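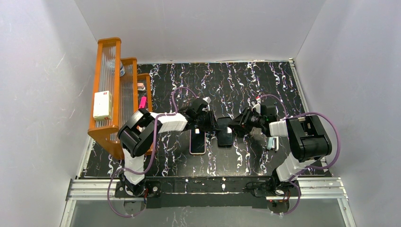
Sallstead Community Help – Painting and Drawing

Print this page | E-mail this page

Old oil portrait has become dull, can I varnish it myself?
Posted 19 December 2025 by Marcela Jireš

I have a small oil portrait which my uncle painted when he was a student at the Landier school. The dark parts of the coat have lost their shine and look gray, but the face is still glossy. I believe it was never varnished. Is it possible to put a varnish on it at home, and which kind? I paint a little myself, only in watercolor, so I have no experience with this. The canvas is tight and I see no cracks.

3 answers

Yến Đàm
The dull places are probably what painters call sinking in. The ground takes the oil from the upper layer, and dark earth colors show it most. If the paint is many years old, it is dry enough for varnish. But first the dust must go away, with a very soft dry brush. Please do not use water, bread or potato, as some old books advise. Choose a varnish which can be removed later, and try it on a small corner. I did this in September with a still life of my own – two thin coats, one day between them – and the browns came back well.

Probert
just spray it

Lamo
I agree with the first answer, but I would ask a conservator before touching a picture that has family value. Mine looked at a portrait for 19 dollars and told me the gray was a film of smoke, so varnish would have closed the dirt under it. Also check the back for a date or a note.

Contact us | Copyright Sallstead Community Help | Back to top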